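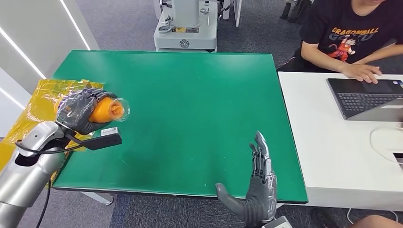

The left hand holding a container at the green table, with an operator at the laptop.

Teaching by Demonstration: Frequently Asked Questions

These are the questions we get most often from people who are booking time in the Cruzado teaching room or starting work as operators. If yours isn't covered, write to Jonalyn Barredo at the operator desk. This page was last revised on Saturday, August 29, 2020.

BEFORE YOU START

What does an operator do?
An operator moves the robot through a task while the system records the joint positions, the finger positions and the views from the head and wrist cameras. One pass through the task, from start pose to end pose, is an episode. Most tasks need 100 good episodes before the first training run. Some need more. The longest job we have taken on, a sorting task for Erum, went to 3,000.

Do I need to know how to program?
No. You need to be able to start and stop a recording, type a note, and follow a task sheet. Anything in the Illov software that requires a command line is handled by Rommel Umali. If you see a terminal window asking you something, leave it open and call him.

How long is the training?
Two half days. The first is spent on hand guiding and safety, the second on remote control. After that you record practice episodes, which Teodoro Castillo reviews. They don't go into any training set. Most people record their first usable work in the second week.

Can I operate if I'm left-handed?
Yes. The robot's left hand follows your left and its right follows your right, so it makes little difference. If the task sheet names a hand, use that one, even if the other feels easier.

HAND GUIDING AND REMOTE CONTROL

What is the difference between the two?
In hand guiding you stand next to the robot, hold the forearm and push the arm where it should go. In remote control you wear the gloves and the arm follows you from a distance. We use hand guiding to set start poses and to teach slow, simple reaches. We use remote control for nearly everything that involves the fingers.

Why not hand-guide everything?
Your own arms and body end up in the camera views. A model trained on those recordings learns with a person in the picture, and then has to work without one. It is also tiring. Few people can hand-guide well for more than an hour.

There is a delay between my hand and the robot's. Is that a fault?
A small delay is normal. The status panel in Zidard shows it in milliseconds. Up to 124 is fine for most tasks. If it goes over 300, stop recording, open both hands slowly and tell whoever is at the laptop. Don't try to work through it, as operators tend to overcorrect and the episode will be thrown out anyway.

My hand is closed but the robot's isn't closing all the way.
Run the glove calibration again. Make a flat hand, then a fist, then touch the thumb to each finger when the screen asks. This takes a minute or two and should be done every time you put the gloves on, including after lunch.

What should the other hand do when only one is working?
Keep it open and still, fingers extended, in the rest position on the task sheet. A hand that drifts while the other one works gets learned along with everything else. We had to drop most of a week of episodes last November for this.

Who sits at the laptop?
A second operator. That person starts and stops the recording, marks each episode as keep or discard, and writes the notes. We don't record with one person alone in the room. Pairs usually trade places every hour.

RECORDING A GOOD EPISODE

How fast should I move?
At the speed you would use if you were handing the object to someone. Very slow episodes teach the robot to pause. Very fast ones blur the wrist camera.

How should I pick up bottles and other round containers?
Bring the hand in from the side with the thumb already opposite the fingers. Close until the object stops shifting, then hold for one second before lifting. Don't squeeze harder to be safe. Thin plastic bends, and the grip is then different for every episode.

What if I drop something?
If it lands on the table within reach, pick it up and carry on, and ask your partner to mark the episode as a recovery. We want those. If it lands on the floor, end the episode. Don't reach under the arm to get it until the arm is parked.

Should I put everything back in the same place each time?
No. Move the objects a little between episodes and turn them. The task sheet gives the area they have to stay inside. Vidar Holmgren sets those areas, so ask him before going outside one.

Why does the wrist view matter so much?
The head camera shows the whole table but loses the fingertips as soon as the hand turns over. The wrist camera stays close to the fingers. It also picks up everything behind them, including lights and windows, so check the wrist view with the arm raised as well as lowered. If a bright area washes out the part you need to see, lower the blinds or change the start pose and make a note of it.

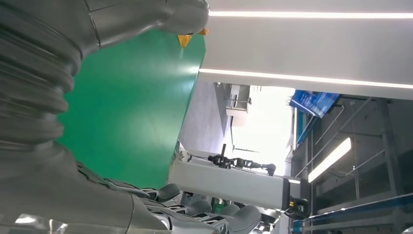
SAFETY AND CARE

Where is it safe to stand?
Outside the arm's reach whenever the motors are on, except during hand guiding. During hand guiding, one person touches the robot and the other keeps a hand near the stop button.

Can I clean the hands?
Wipe the finger covers with a dry cloth. No sprays or solvents. Report any tear in a cover, even a small one, to Edgardo Sison, who keeps the spares.

What about loose cables?
Check that each arm can go through its full range without pulling on a cable. Do this with the motors off. Keep floor cables away from the operator's feet.

AFTER THE SESSION

Who decides which episodes are used?
Teodoro makes the first pass, using the notes from the laptop. Episodes without notes go to the bottom of the pile.

Can I see how the robot does afterward?
Yes. Test runs are posted on the room calendar, and operators who recorded the task are welcome to sit in. Please don't reset objects during a test unless you are asked to.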